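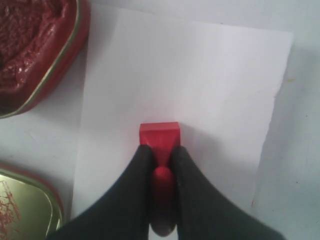

## Stamp pad ink, drying and bleed, July 4, 2021

Second round on the Levimdale paper. Milagros Pereyra wants one ink for the archive slips before the Furnton boxes get labeled, so I kept to the two we have on the shelf, Murthy black and Dideo blue.

Conditions: window shut, fan off. Re-inked both pads last night and left them lid down. Blotted each one on scrap before starting.

- Murthy black: smears under a thumb at 15 seconds, clean at 117. Edges of the small letters fill in a little. The "e" is worst.
- Dideo blue: still tacky at 117, clean at 200. Sharper letters. Shows through on the back if I lean on the stamp.

Tried the blue again with a folded sheet underneath as padding. Worse, the border came out double. Hard surface from now on.

Water test: one drop on each, blotted after it soaked in. Black held. Blue left a halo.

Leaning toward black for the slips. Still to do is the light test. Slips are taped inside the south window, left half covered with card. Check them at the end of July.

Black pad is getting low. Order number for the refill is on the lid, ends in 301.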